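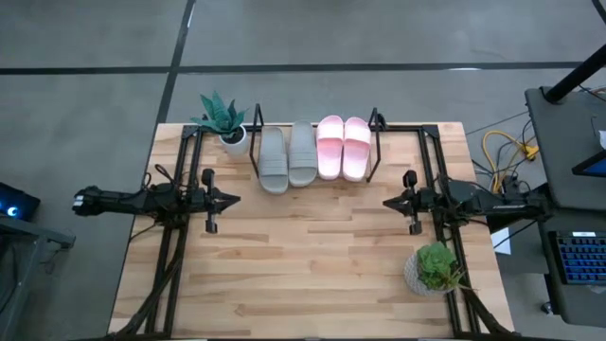
Footwear at the workshop, item 1. Agreed last time (January) that outdoor shoes stop at the door and everyone changes into slides. Mostly working. Slides are to be lined up in pairs side by side, like the ones on the butcher-block table, the grey pair on the left with the ribbed straps all facing the same way – that is the standard from now on, please. Maysoun Kanaan to put a note by the door.

Tue 4 February, minutes, taken in a rush so corrections to me by email.

2. Rack. Brendine quote is for 62 pairs, too big for the wall. Stisov do a narrower one, 11 pairs per shelf, no price yet. MK to ring them. Decison put off.

3. Sizes. Complaints that people take whichever slides are nearest and end up with the wrong ones. Suggested marking inside the heel in pen. Some not keen. Try it for a month on the new ones only, leave the old ones alone.

4. Cleaning. Straps get grubby in the ribs, old nailbrush works well. Fullel spray left a smell, not to be reordered. Azar wipes ok but dear. Warm water and washing-up liquid untill the next order.

5. Floor. Concrete is cold, six people asked for thicker soles or a mat. Mat at the door first – thick socks meanwhile.

6. Money. 1,033 left in the kit budget. Rack to come out of this, mat too if under the limit.

AOB. Odd left slide found behind the radiator, large, black. With MK if yours.

Next meeting same time, same room. Bring rack measurements.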